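*April 2024*

The woman who runs the secondhand furniture shop on Jarberg Street would like it known, before we start, that she never meant to have a shop. She meant to have a garage with a car in it. "I had one dresser," she tells me, pouring coffee into a cup that doesn't match its saucer. "One! My aunt's. I was going to sand it over a weekend and give it to my daughter, and then the neighbor saw it through the open door and asked if I could look at hers."

That was nine years ago, back when Nikport still had its ferry and you could park downtown for nothing. The dresser never did get to her daughter (it was sold, with some guilt, to a couple from the other side of the river), and the garage filled up, and then the porch, and then her husband said something gentle about the dining room. She signed the lease on the old Prantl bakery the following February. The ovens are gone, but on damp days, she swears, you can still smell rye.

We're sitting in the back, where the repair work happens, and she has asked me not to use her name. She isn't shy, as anyone who has tried to leave her shop in under an hour can tell you. It's more that she thinks the shop ought to be known for the chairs. "People come in and say, oh, you're the lady. I'm not the lady. Go look at the chairs."

I did go look at the chairs. There were oak ones and painted ones and a low nursing chair with a new seat in green wool, and I'm sorry to say I put down a deposit on that one before the interview was properly underway.

What I wanted to ask her about was tables. A friend had told me she has strong opinions on them, and that turned out to be putting it mildly.

"A table is where everything happens to a family," she says. "Homework, taxes, bad news, birthday cake. And then it gets one ring on it from a hot mug and they want it gone. I say, sit down a minute. Tell me who made the ring. And they always know! It was Grandpa, or it was the year the pipes froze and everybody slept in the kitchen."

She doesn't talk people out of having a table refinished, exactly. She'll do the work if they want it, and she'll do it well. But she likes to make them wait a week first, and she says plenty of them call back and ask only for the wobble to be fixed.
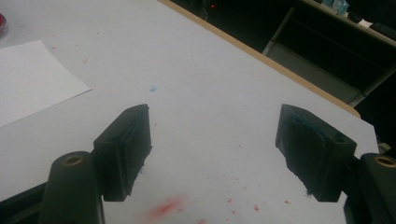 The wobble, she explains, is nearly always the fault of the floor. She keeps a box of felt pads and thin cork by the register and gives them away to anyone who asks. "I could charge. My husband thinks I should charge. But then they'd go home and fold up a matchbook instead, and I'd have to think about that matchbook all night."

She learned the trade in bits and pieces. There was a course at the Wita adult school, five evenings in a cold room, where she was taught to mix shellac and found out she'd been holding a scraper backward. There were library books. There was a retired cabinetmaker two streets over who let her watch as long as she brought lunch, and who was very particular about the lunch. Mostly, she says, there were mistakes, and she is cheerful about those. She once glued a drawer shut with the customer's spare key inside it. She once stripped a table that she found out afterward had been painted by somebody's late mother, and for a moment she stops being cheerful.

"I cried in front of her. She ended up patting my hand. I ask about paint now, every time. Who painted it, when, do you like it. I write it all down."

The writing down has become its own project. Each piece that comes through the door gets a line in a ledger, with whatever story the owner cares to tell, and on the afternoon I visited she had reached number 3392. Some entries run to a page and a half. Others say only "brown, from a cousin." If you buy something, she copies out its entry by hand and tapes it underneath, where you'll find it the next time you move.

I asked whether buyers care.

"Some don't. That's fine, it's under there anyway. But I had a man come back, he'd bought a little desk, paid 300 dollars, didn't say two words to me. He came back a year later and wanted to know if he could add to it. His son had learned to read at that desk. So I got the pen out."

The coffee was long finished by then, and the bell over the front door had gone twice. She stood up, told me my nursing chair would be ready by the end of the month, and asked who in my family would be sitting in it. Then she went to find the ledger.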